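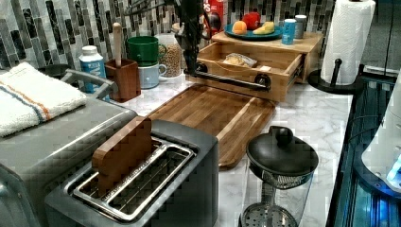 Marble-patterned worktop with mosaic tiles behind, and the toaster with a wooden block in it.

Edine factory open day, 2022-04-03

We are redoing our kitchen this year and the worktop is the one thing we can't agree on, so when Edine put up a notice for their open day I booked two places. Edine make worktops and boards, and they cut tile for a few of the smaller showrooms. The factory is past the retail park, on the same road as the old bus depot. Parking is on the left as you go in and it was full by half past ten. We ended up on the verge with a lot of other people.

You sign in at the front office, get a hi-vis vest and a pair of earplugs, and wait for your group to be called. Ours was taken round by Lerato Van der Merwe, who has been there long enough to remember when everything was cut by hand saw and the dust went out through the roof. She kept a good pace and didn't mind being interrupted.

The slab store comes first. It is a long cold shed with racks down both sides, and a crane that runs on a rail overhead. They had 208 slabs in that morning, according to the board by the door. The printed patterns are kept apart from the real stone. Up close you can tell them apart by the veins - on the real stone no two match, and on the printed ones the same vein turns up again a few slabs along. From across a room I could not have told you which was which. My husband guessed three and got one right.

After that you go through to cutting. The big saw runs under water the whole time and the floor is wet, so wear proper shoes. They were cutting sink openings while we stood there. Each one takes longer than I had expected, and the corners are finished by hand with a small grinder. Polishing is next door and is the loudest part of the tour. You can't hear anything said in there and the talk picks up again in the corridor.

The wood side is smaller, with only four people on it, and I wish we'd had more time there. Boards are glued up from strips, clamped overnight and planed the next day. They sort the strips by shade first, but not too strictly, as customers like to see some difference.

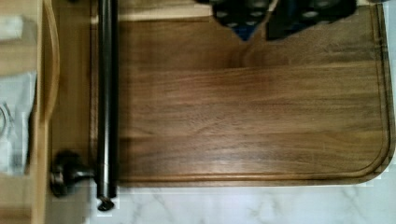 The oil they use is called Netska and they sell it at the counter in small tins. Two coats at the start, then another whenever the wood looks dull, was the advice we were given. Someone in our group asked about dishwashers and got a very short answer. Someone else asked whether a groove weakens a board. Lerato said it doesn't if the board is thick enough to begin with, and that theirs are.

We stopped for tea in the canteen at noon. The rolls were from Gastis in town and had gone by the time the second group came through. There was a talk on tiling afterwards, which we left halfway. It was aimed at fitters and most of it was to do with adhesives.

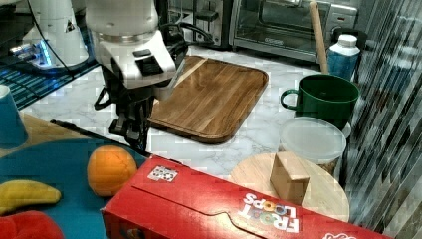 An orange on a rounded blue surface by the pale marble-patterned counter, among the other kitchen things.

As for prices, the printed marble pattern for a kitchen our size came out at 1185 pounds, fitted. The real stone was 2418 pounds without fitting, and the Shibata range, a plain dark grey with a rough finish, was in between. They also have an offcuts yard at the back where you can pick up a short length for a shelf or a pastry slab. We found a piece for 443 pounds that would have done the whole island if it had been a hand's width longer.

We came home with a tin of oil and two samples, one pale and one grey, which are now leaning against the kettle. The next open day is in June. Booking is by phone only and children under ten can't go into the cutting hall.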